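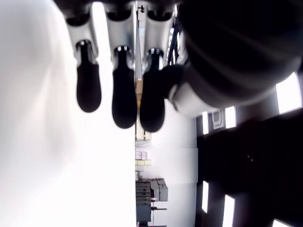
2021年9月21日提出
社会調査演習 班レポート(Stesteo班)

# リルタディク通り(Riltadik)の看板の文字について

## 1. やったこと

駅の北口からRiltadik通りの終わりまで歩いて、店の看板の文字を記録して分類した。対象は道路から読めるもの。手書きか、既製の書体か、書体なら明朝系・ゴシック系・丸ゴシック系・筆書き系のどれか。色と縦書き横書きもついでに。

最初は「昭和っぽい看板はなぜ昭和っぽいのか」というテーマだったが、中間発表で広すぎると言われて文字だけにした。今思うとそれでもまだ広い。

## 2. 調査のやり方

通りを21の区画に分けた。区画は交差点から次の交差点まで。長さがばらばらなので密度の比較はしてない。

記録したこと:

- 区画番号と通りの東側/西側
- 業種(閉まってる店は「不明」)
- 書体の系統
- 縦か横か
- 地の色と文字の色
- 備考(かすれ、塗り直し、電球切れなど)

判定は二人一組。意見が割れたら保留にして、後で全員で見直した。保留が思ったより多くて、見直しだけで丸一日つぶれた。丸ゴシックと「角が少し丸いゴシック」の境目が特にもめた。結局、線の端が半円になっていれば丸ゴシック、と決めた。決めたあとに前の区画を直しに戻っている。

入力はSkasinixという表の共有サービスを使った。無料版だと一つの表に300行までしか入らないことに最後の区画で気づき、残りを別の表に分けた。結合のとき一回並びがずれたのでやり直し。来年使う班は最初から分けておいた方がいい。

## 3. 結果

記録した看板は全部で304枚。うち手書きは36枚。もっとあると思っていた。

書体の系統ではゴシック系が一番多い。次が丸ゴシック系、その次が筆書き系。明朝系は少なく、ほとんどが医院と不動産屋だった。筆書き系はそば、すし、和菓子、はんこ屋に集まっていて、これは予想通り。予想と違ったのはクリーニング店で、爽やかな感じの丸ゴシックばかりだと思っていたら、斜めにしたゴシックが多い。スピードを出したいのかも(推測です)。

縦書きは袖看板(壁から突き出てるやつ)にほぼ限られる。正面の看板で縦書きなのは老舗の乾物屋と仏具店くらい。袖看板は幅がないから縦になる、というだけの話かもしれないので、正面と袖は分けて集計するべきだった。分けてないです。反省。

色は白地に青か赤の文字が目立つ。赤は退色しやすいらしく、備考欄に「かすれ」と書いたものは赤文字に偏っていた。南向きか北向きかも記録しておけば、もっとちゃんと言えたと思う。

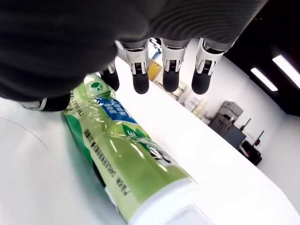

手書きについてもう少し。手書きと判定したものの中にも種類があって、看板屋さんが筆で描いたと思われるものと、店の人がペンキで書いたように見えるものがある。前者は同じ字が二回出てくるとき、形がよく似ているのに完全には同じでない。「コーヒー」の長音の二本が微妙に違うとか。これが見分けるコツになった。後者は字の間隔が右に行くほど詰まる。最後の一文字が細い。見ていて一番楽しかったのはこっち。

## 4. 聞き取り

三軒に話を聞いた。断られた店もある。

**喫茶Pirzada** 看板は開店のときに描いてもらったもの。描いた職人さんはもう廃業していて、塗り直しは自分でやっているとのこと。なぞって塗っているうちに少しずつ太ってきた、と笑っていた。確かに店内に残っている昔のマッチ箱の字と比べると、外の字のほうがだいぶ太い。マッチ箱は一つもらった。

**文房具店** 三月に看板を新しくしたばかり。業者の見本帳から選んだ。選んだ理由は「遠くから読めるから」で、書体の名前は知らないそうだ。前の手書き看板は裏に立てかけてあった。捨てるのにお金がかかるらしい。

**金物店** 看板の文字について考えたことがない、と言われた。ただ話しているうちに、先代が「金」の字の下の棒を長くしろと注文をつけた話が出てきた。安定して見えるから、だそう。外に出て見ると本当に長い。判定のときは誰も気づいていなかった。備考にも書いてなかたった。

## 5. 考察

書体は業種でかなり決まっているように見える。でも業種と開業の時期がからんでいるので、どっちが効いているのかはこの調査ではわからない。そば屋に筆書きが多いのは、そば屋だからなのか古い店だからなのか。開業年は聞き取りをした店しかわかってないので、比べようがない。

手書きが減った理由も、聞き取りの範囲では「描く人がいなくなった」と「見本帳の方が早い」の二つが出たが、三軒だけなので一般化はできない。

チェーン店の扱いも問題。ロゴが決まっているので店主が選んだわけではないのに、同じ一枚として数えている。除いて集計し直すと、たぶん丸ゴシック系の割合が変わる。時間切れでできていない。

## 6. 反省・次にやるなら

- 区画の長さをそろえる
- 正面看板と袖看板を分ける
- チェーン店に印をつけておく
- 日陰の区画は朝に行く(夕方は暗くて色の判定があやしい)
- 聞き取りのお願いは先に電話。昼時に突然行って迷惑そうにされた
- 判定の練習を別の通りで先にやる

書体の分類は図書館の書体見本の本を見てやった。参考文献表はまだ整形が終わってないので、別ファイルで後から出します。集計表も同じ。区画ごとの地図は印刷が薄かったので刷り直し中。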